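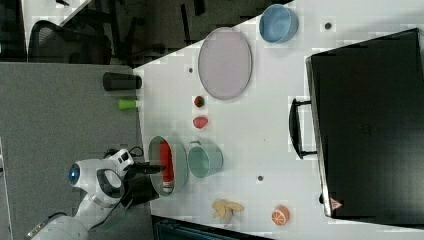 Photo: Mulberg Picture Desk

The Breakfast Shop

By the time my sister had the orange cut and the bananas laid out, there were already customers. Imaginary ones, sure, but in those days they were the best kind -- they paid in buttons and they always came back!

We ran the shop on the white table in the back room on Primden Street, the summer we moved from Clallbridge. I was seven and I was the cook. My sister was nine, so she was everything else. She took the orders, she set the prices, and she decided that the lavender plate was for important people only. The mayor could have it. So could the lady from the ferry, who ordered a peach every morning and never once ate it.

Oh, I loved that plate! I loved the gray bowl too, where the little red cylinder lived, and the green mug that my sister tipped toward each guest with a bow. "Your tea," she'd say, in a voice she had picked up from a movie. "Mind the steam."

The blue bowl was my department. Soup went in it, or cereal, or on one wonderful afternoon in July, the sea. A customer had asked for the sea. I didn't know how to make it, so I stirred for a very long time and served it with half an orange on the side.

"How is it?" my sister asked the empty chair.

She listened. She nodded. Then she turned to me with her whole face lit up.

"He says it needs salt."

I laughed so hard I had to sit down on the floor, and she came down beside me, and for a while the shop had no staff at all. We could hear our mother in the kitchen, running the tap for the real supper. Somebody out front was ringing the bell (my sister did the bell, with a spoon) and we let it ring.

"Coming!" I yelled at last, and grabbed the bananas.

243 shares | 122 comments

More stories
The Last Bus to Clallbridge
Sugawara's Umbrella
Seeds in a Coat Pocket
A Piano for the Downstairs Hall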